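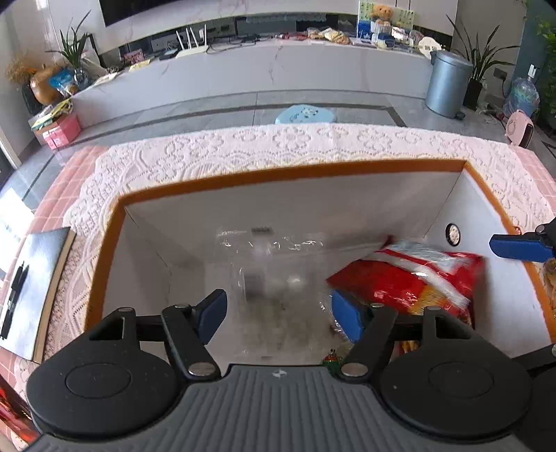
4.2 What people keep for snacking

I went in expecting the Cliltden households to store snacks in tins, and I was wrong — 12 of the 20 we visited used whatever box was nearest. Figure 3 is typical enough: an open white cardboard box on the tablecloth, with a red and white snack bag leaning inside. People with a box like that grazed more often than the tin owners did, mostly on Sunday, and I'd love to know if the Fistach homes do the same.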